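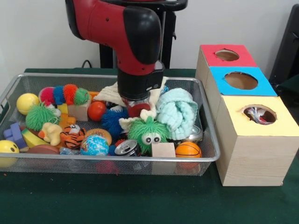
*Notebook of the build and tools lead, Zusevell team*

6 December 2021

Long day, but a good one, so I want to get it down before I forget which switch did what. The Tristix port finally loads the harbor level on the new console kits! It stalled on me all last week at the same spot, right after the fog comes in, and I had blamed the fog (sorry, fog). The trouble was in the save system. We were holding 484 inventory slots open for every player when the game only ever hands out 80, and in co-op with 2 players the whole thing tipped over.

I cut the table down to 80 and ran the harbor load again with both kits side by side. Memory dropped by 400 MB, and the loading screen was gone before I'd picked up my tea - lovely.

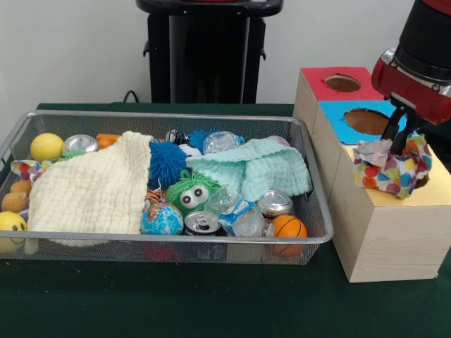 The old saves are another matter. Anything made before the Jibrin branch was merged still expects the big table, so please don't delete the converter script, even though it looks like junk (it is ugly, and I wrote it). I left it in the Savov folder with a short readme.

Still to do: split-screen with one player in the menu, and the crash when you quit during autosave. I'll start with the autosave one in the morning.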